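Une journée chez Fomness, à apprendre aux robots à se servir de leurs mains 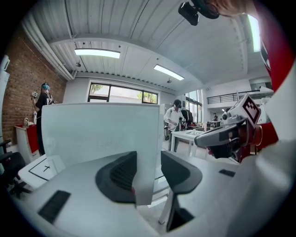 Une pince tenue à la main près d'une chaise de bureau blanche, dans la grande salle au mur de brique.

Je devais ce compte rendu depuis le mois de mai à plusieurs lecteurs, et je m'excuse du retard, mais j'ai tellement pris de notes pendant cette visite que je ne savais plus par quel bout commencer ! Commençons donc par le trajet. Fomness s'est installé à Pernik, dans un ancien atelier, et depuis la gare il faut compter 27 minutes à pied si, comme moi, on rate la première rue à droite. On m'a quand même gardé un café.

La journée portes ouvertes démarrait à 10 heures par une petite présentation, très simple, sans jargon (ou presque). L'équipe travaille sur la démonstration : on montre le geste au robot, avec une pince que l'on tient soi-même, et on recommence jusqu'à en avoir assez pour l'entraînement. Pour la tâche en cours, baptisée Nutbridge, ils en étaient à 391 démonstrations et espéraient passer les 400 avant le soir. Je me suis prise au jeu, évidemment, et j'ai demandé le score à chaque pause.

La salle m'a beaucoup plu, avec ses briques rouges, son plafond de tôle ondulée blanche, sa mezzanine à rambarde noire et les arbres derrière les vitres. Plusieurs personnes y travaillent à la fois, chacune dans son coin, et les pinces portent un petit cube à motif noir et blanc qui permet aux caméras de savoir où elles se trouvent. On s'attend à quelque chose de très froid et l'on arrive dans un lieu où des vêtements pendent sur un portant, à côté des tables.

Et puis on m'a laissée essayer. Ma première prise était beaucoup trop rapide, la deuxième hésitante, et l'on m'a expliqué très gentiment qu'une hésitation s'apprend aussi bien qu'un bon geste. Il faut donc savoir à l'avance où l'on va, approcher franchement, fermer, et ne pas revenir en arrière pour corriger. J'avais le poignet un peu raide au bout d'un quart d'heure, et beaucoup de respect pour ceux qui font cela toute la journée.

L'après-midi était consacré au pilotage à distance, sur un poste Aebischer installé à l'étage. On y guide le bras avec deux poignées, l'œil sur l'écran, et j'avoue avoir préféré la pince : à distance, je ne sentais plus rien, et j'ai poussé un gobelet jusqu'au bord de la table avant qu'on me reprenne les commandes (merci !).

Côté pratique, la visite est gratuite, l'inscription se fait en ligne et le bus 189 s'arrête tout près, ce que j'ai découvert en repartant. Prévoyez un pull, même au printemps.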